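Members visit the Gindness training rooms at Codow
By Shewit Tamiru
September
3 min read | 411 shares | 7 comments

Members of the Akolgo Trades Education Network attended the open day at the Gindness training rooms in Codow on Friday. The visit was arranged so that teaching staff could look at how assembly boards are laid out and stored before the network settles its own order for the coming year.

The party was received at 9:30 am and shown first through the store room, where boards are shelved upright by level and signed out on paper cards. Gindness holds some 300 boards at Codow. Loose parts are kept apart from them in lidded tubs, and each tub carries a printed list inside the lid. Our hosts advised that the lists are checked at the end of every session, a practice our own centres have let slip.

The assembly room is on the floor above. The boards in use there are white, with blue parts that are easy to pick out against the panel and against a dark tabletop. Members spent most of the morning on the layout of the printed outlines and the raised plates – a matter raised at our last two meetings.
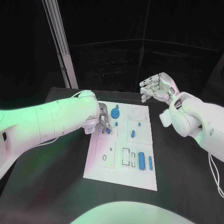
Fung-ping Tu asked whether a second colour would help beginners tell the pegs from the cylinders, and remarked that at the Trondetti centre learners tended to sort by height first and look at the outlines later. The point was taken up over lunch. Gindness staff replied that a two-colour set had been tried and withdrawn, as replacement parts were harder to keep in stock.

The afternoon was given to storage and cost. Members were shown the labelling bench and the wash station, and were given a sample parts list to take home. Delivery to regional centres remains a concern, and a written quote has been requested for 100 boards with spare pegs.

The network thanks Gindness for its hospitality. Centres wishing to borrow the sample parts list should write to the Akolgo office by the end of the month.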